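Keep the Little Radio Hour Going

January 21, 2019

I have been listening to the morning talk hour on Luklow community radio for longer than I have owned my car, and my car is not young. So when I read that the station may trim the show down to a half hour and fill the rest with a music feed from out of town, I felt I had to sit down and write something, even if I ramble a bit (and I will, forgive me).

What I love about that hour is how it jumps around. One morning in October we had a woman from the Wonora Lantern Festival explaining how to fold rice paper, and right after her came a science teacher whose students had built a weather station behind the gym. I would never have gone looking for either one! But I was washing dishes and the radio was on, and by the time the pan was clean I had plans for the weekend and a new respect for ninth graders.

The station says more than 600 people tune in on a good morning, and I understand that sounds small. Well, the Khasawneh Hall holds 61 seats, and we don't call it a failure when it fills up. A town the size of Drullow, down the road, would be glad to have either. I also think a half hour is simply too short for three guests — by the time the host says hello and reads the weather, somebody is going to be rushed, and it will be the shy one with the best story.

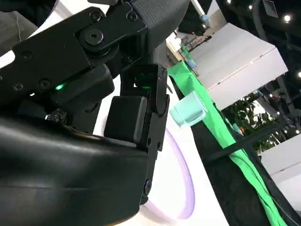 If money is the trouble, then ask us. I would gladly give a little every month, and I suspect plenty of my neighbors would too, if someone came on the air and told us plainly what the hour costs to make.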